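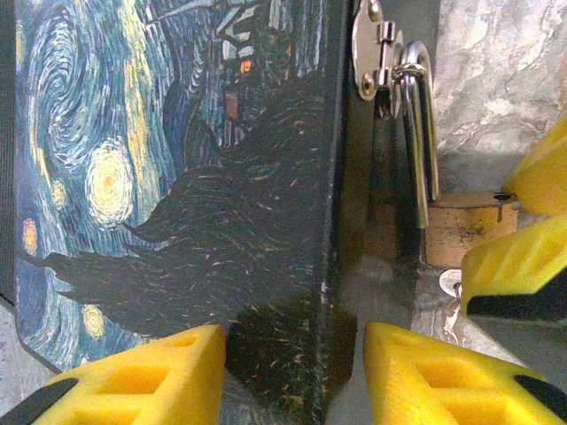
Bench notes: yellow fingers, wrist cameras and a padlock

Jaltville Automation Group newsletter, 12 May 2024

The April issue listed three open questions on the two-arm cell: whether the Dendska compliant fingers hold small metal parts well enough to replace the flat aluminum ones, whether the Lumenta wrist camera can stand in for the fixed camera during close work, and which of the two controller setups should become the default. All three were tested this month on the same hardware. The results are below, with the settings for anyone who wants to repeat them in their own cell.

The task

The test part was a padlock hanging from a hasp on a case, with its key. The job has four stages: pick up the key, bring it to the lock, turn it, and lift the shackle clear of the staple. One arm holds the lock body and the other does the key work. A run counts as a pass only if all four stages finish without a hand entering the cell. A dropped key ends the run, even if it lands where an arm could reach it.

We chose a padlock over the peg board used last year for two reasons. The peg board never moves. A padlock swings on its hasp when touched, so an error in one arm shows up as an error for the other. The bow of a small key is also a fair test of fingertip geometry. It is thin and round, and it lies flat against whatever is under it until something gets beneath the rim.

The case has a reproduction of The Starry Night on its front panel. The dense pattern gives the feature matcher plenty to lock onto. A plain black panel was tried during setup and gave much poorer pose estimates from the same camera position.

Fingers

Each finger set got 20 runs. The aluminum fingers passed 6 and the Dendska fingers passed 12. Both sets used the same closing speed and the same motor current limit, and the order was alternated so that neither set had the benefit of a fresh calibration.

Most of the difference came from the lock body. Flat aluminum touches a brass block along a line unless the wrist is square to it, and the block rotates about that line as soon as the key pushes. The ribbed yellow fingers give a little and settle against the face. The black strip at the tip does the rest. With the current limit unchanged, the lock body stayed put under key torque in every run that reached the turning stage.

The key pickup is a different matter. On a hard surface the compliant tip tends to ride over the bow instead of going under it. Aluminum is better at this. The thin edge slides beneath the key and lifts it, although it then lets the key twist in the grip. Most of the failed runs with the Dendska set ended at the pickup. For thin flat parts on a hard table, plan a tilted approach with one fingertip leading, and let the key rotate up against the other finger as the grip closes.

Wear has been low. The strips pick up a gray film from the metal and need wiping with alcohol at the end of a session. We have not torn one yet. The fingers should still be checked for side play before each session, as a small amount at the root becomes a large one at the tip. Tightening the root screw removes it, but overtightening will spread the mounting slot.

Fabric surfaces

Pickup was repeated with fabric laid in the cell, as several members handle textiles and had asked for it. A thin cloth made little difference in either direction. A deep-pile fabric helped the compliant fingers a great deal, because the tip can press down next to the key and come in under the rim. It also made the depth reading from the wrist camera noisy near the surface. The descent height had to be set by contact current instead of by camera, with the threshold raised slightly so that the pile itself did not trigger a stop.

Smooth the fabric before each run. A fold that rises into the path of the fingers gives a false contact, and the controller will close on the fold.
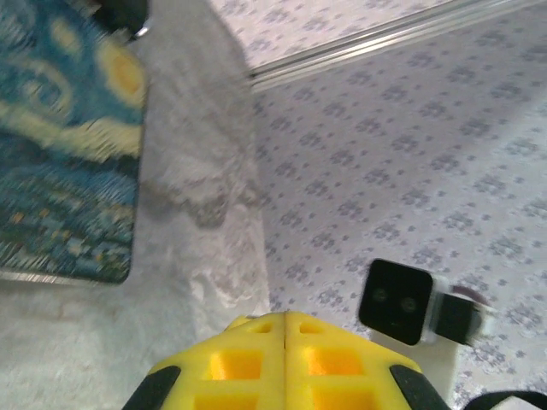 Wrist camera against fixed camera

The fixed camera sees both arms and the full work surface. It is the better choice for the approach, for checking that cables are clear, and for working out afterward what went wrong. Its weakness is the last stretch of travel. Once both grippers are over the lock, they hide it, and there is no mounting position in the cell that avoids this for every pose.

The wrist camera has the opposite profile. Its view is poor while the arm is traveling and good once the fingers are on either side of the part. Both fingertips stay in view, so the gap between them can be used as the reference and the hand-eye calibration matters less. An operator driving the arms from the wrist views alone could place the key at the lock reliably, but lost track of the other arm and bumped it several times.

Three points on the Lumenta unit:

Focus is fixed. It is sharp at fingertip distance and soft beyond the other arm. Do not try to read anything on the far side of the cell with it.

Auto exposure should be off. Polished metal such as a shackle or hasp throws a highlight that pulls the exposure down when it enters the view, and the keyway disappears. We set exposure by hand on the lock body and left it there.

The bracket flexes if the cable is pulled. Tie the cable to the arm with a little slack before the last joint. With the cable tight, the image shifted at full wrist rotation by enough to spoil key alignment.

The recommendation is to run both cameras. If only one channel is available, use the fixed camera for anything larger than a hand and the wrist camera for anything smaller.

Controller setups

Setup A runs both arms from a single Sterdale controller on one shared clock. Setup B gives each arm its own controller and passes messages between them. Setup B was attractive on paper. A fault on one side leaves the other side running, and spare boards are easier to swap.

In practice the message delay in Setup B was acceptable for everything except holding and turning together. When the key arm applies torque, the holding arm has to stiffen in the same moment. With separate controllers it stiffened late, the lock swung, and the key came partway out. We ran 10 trials with Setup B using the Dendska fingers and stopped there, as the pattern was clear. The finger results given earlier are all from Setup A.

Cable routing was redone partway through setup, and it deserves more attention than it usually gets. 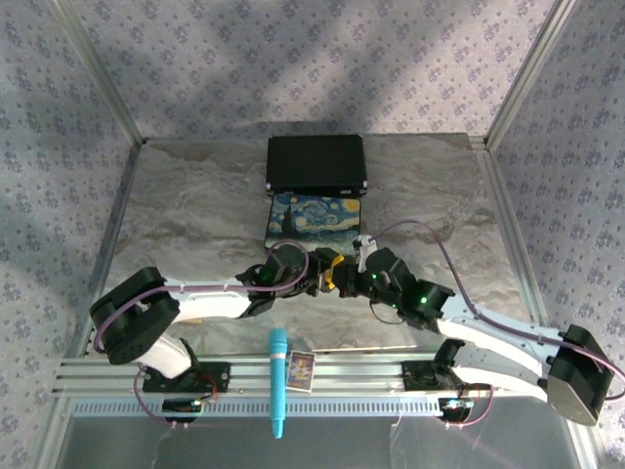
The two arms mount on the same front rail and reach toward each other, so a loop of cable that is harmless on a single arm can end up in the other arm's path. Leave the loop at the shoulder large and keep the one at the wrist small. Run each arm through its full range at low speed with the other parked, then swap, and only then move both. Check the ties after the first session, as they loosen when the cable jacket settles.

Mounting position on the rail also affects the result. With the bases too close together the elbows spread wide and the wrists arrive at a shallow angle, which leaves little room to rotate the key. Moving them apart gives a better wrist angle but shortens the overlap zone. We set the spacing so that the center of the overlap fell on the padlock, clamped the bases, and recalibrated. Mark the rail with tape once a good position is found.

Settings used

Fingers: Dendska compliant, black tip strips, wiped at the end of each session
Controller: Sterdale, single unit, shared clock
Wrist camera: Lumenta, manual exposure, fixed focus
Fixed camera: on for approach and for logging
Current limit: same value for both finger sets
Contact threshold: raised one step on deep-pile fabric, default elsewhere

Still open

The aluminum and compliant fingers can be mixed on one gripper, with aluminum on the leading side. This should help with the key pickup and has not been tried. The two finger types differ slightly in length, so a spacer will be needed under the shorter one. The drawing for the spacer is in the shared folder with the run logs. Members with a two-arm cell and a different make of wrist camera are asked to send in their exposure settings on polished metal, along with the mounting height, so that the next comparison can cover more than one unit.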